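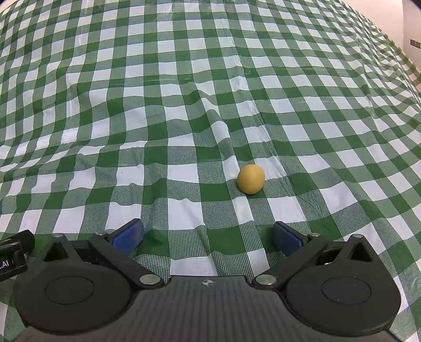
Green gingham tablecloth.

To: Flellden fan list
Subject: Re: Hurnutance podcast, did anyone hear it

On May 16, 2023, Zineb Alaoui wrote:
> Did anyone catch the new Hurnutance? Ko was the guest
> and she talked about the breakup for the first time. I
> missed the first half, my stream kept dropping. Did she
> say if the show is coming back?
> Also is the list meetup still on?

Yes heard it, on the bus so forgive gaps. She said he left her the night before they shot the January finale. By text! Went to set anyway, 9 takes on the wedding scene and they used the last one. Host hardly got a word in.

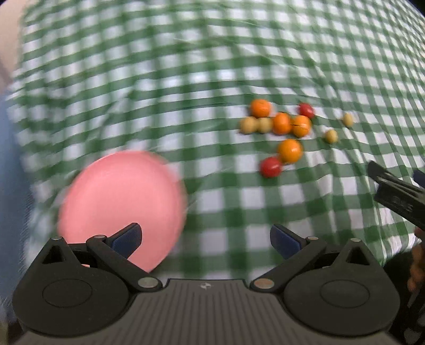 Posted by Myrto Fragkou

Show: no answer. She laughed and said ask Tedow. So ask Tedow I guess. My bet is one more season, short one. She did say teh song from episode two was hers, which I'd been telling you all for ages.

The breakup part starts at minute 40 if you want to skip the ads. Runs to 50 or so, then it's all skin care.

Didn't name him. Please don't guess on list, we had all that last time and the thread went to roughly 800 messages.

Meetup still on, same place as before. Zineb can you bring the season one discs, mine are scratched. Anyone needing a ride write me off list, I have room for two.

Gotta run, will send the link tonite

Myrto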